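3.2 Materials and mounting

The glazing study was limited to cast acrylic sheet, as this is the material most often found in the display cases of the four smaller museums that took part. Extruded sheet was left out. It was present in only one building, the annexe at Jundby, and the cases there were due for replacement before the second round of readings in April.

Each case was treated as a closed box with a single viewing face. Visitors stand at different distances and heights, and a case that reads well from the front can be hard to see into from one side. Earlier work by Nieto and Aguirre dealt with reflections from ceiling lights on the viewing face itself. Much less has been written on the cut edges of the sheet, which remain in view in any case built without a metal surround. Staff at Plondolon had noted that visitors tended to look first at the edges of an unframed case and only then at the object, and it was this remark that led us to include edge finish as a separate variable.

Linings were chosen to match common practice. Three colours of wool felt were used: off-white, mid-brown and dark grey. The felt was fixed to a removable base board with starch paste, left under weight overnight and trimmed flush. No synthetic linings were used, on the advice of the textile conservator at Cordero, who had found that some of them held dust and could not be cleaned in place.

Clear sheet laid on a pale lining loses most of its outline at normal viewing distance. On a dark lining the body of the sheet takes on the tone of the cloth, and the outline is carried almost wholly by light at the edges and corners (Figure 3). 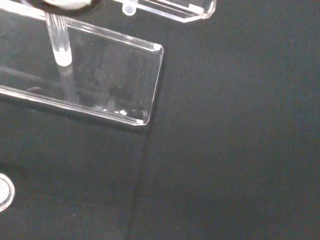

Figure 3. Clear acrylic plate with bevelled corners on dark grey felt. Note the bright lines along the edges.

The effect depends on the finish given to the edge after cutting. Sawn edges scatter light and appear as a dull white band. Flame-polished edges give a narrow line, but the heat can leave stress in the sheet, and fine cracks may form later if the edge is wiped with alcohol. Diamond-polished edges give a similar line without the same risk and were preferred by the case makers at Sastorard, although the cost per metre was higher. Bevelling the corners reduces chipping during handling. It also adds small points of light, which some viewers found distracting when the object on show was itself small and bright, such as a coin or a pin.

3.3 Viewing trials

Trials were held in a side gallery with the window blinds closed and the track lighting set to 50 lux at the level of the base board. Viewers were seen one at a time. Each was shown 8 arrangements of lining and edge finish, in an order drawn by lot, and was asked to give a score for how easily the object could be seen and a second score for how noticeable the case was. Scores were written down by Zein, who took no part in setting out the cases. Viewers who normally wore glasses kept them on.

The same two objects were used throughout, a glazed tile and an iron key, both from the handling collection. Hafþórsson and Hou cleaned the sheets between viewers with deionised water and a soft cotton cloth, working from the centre outwards. Sheets that had picked up scratches were withdrawn and replaced from the same batch. Scores for the two objects were kept apart in the analysis, as the key was much harder to see on the dark grey lining whatever edge finish was used. Results for the tile are given first.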